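Stolance user forum > Planning and control > Push planner stalls next to clusters

enby_rig2
Posted 29th September
Running the Stolance push planner with a plain rod on the wrist, no fingers. The task is separating plastic shape blocks by color on a board. Single blocks are fine. Once several blocks are touching, the planner sits there until it hits the sample limit and returns NO_CONTACT_PLAN. The log from the last stall:

samples drawn: 3796
rejected, tip collision: 2170
rejected, predicted slip: the rest
best cost: inf

Tip radius and block height are both set in the tool file. Same result with the seed fixed or random. This is the kind of layout it gives up on.
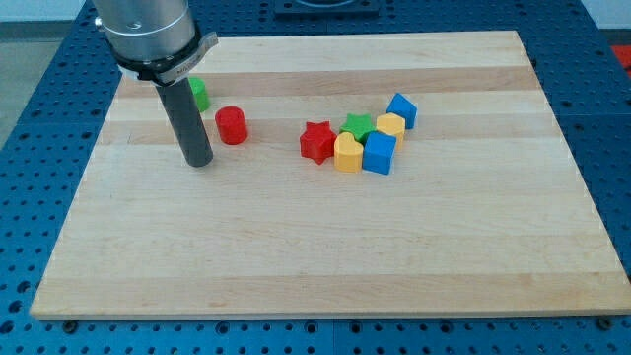 Layout at the stall. Rod at left by the red and green cylinders, the other six blocks in one group.

What I want is for it to break up the group first and then sort. Is there a setting for that or do I have to script it?

vundau
No setting. The planner only scores pushes that move one body. If the push model says a second body will move, the sample goes in the slip bucket and you never see it. In a group that tight almost every push moves two bodies.

Set max_coupled to 2 and try again. It gets slower.

sjoberg_m
I would look at perception before touching max_coupled. Check the footprints your segmenter is publishing. If the green star and the yellow piece behind the cube come out as convex hulls, they overlap their neighbors, and the planner starts from a state it thinks is in collision. That would explain the tip rejections too.

enby_rig2
They are hulls. I thought the planner shrank them.

sjoberg_m
Only if shrink_hulls is on, and it is off by default. For stars you want the real outline anyway. A hull fills in the notches, and the notches are where the rod can get a decent contact.

vundau
Disagree on the notches. A rod in a notch looks great in simulation, then the star rotates and drags the heart along with it. I push on the flats or the points and leave the notches out of the contact set. Real outlines yes, notch contacts no.

sjoberg_m
Depends on your friction value. Ours was measured on the board we use and the notch pushes track well.

Raphaël Le Goff
Both changes are worth making, but do the outlines first and rerun with the same seed so you can compare the rejection counts. If you change max_coupled at the same time you won't know which one did it.

enby_rig2
Outlines in, same seed, max_coupled untouched. Tip rejections are down to 383. It now finds a plan that starts with the blue cube, pushing it toward the front of the board. Still fails if I ask for the green star first.

vundau
Green star first is a coupled push, so you will need max_coupled for that one. Or let it pick the order.

enby_rig2
Order is free now. Leaving max_coupled alone until I have a friction number for this board.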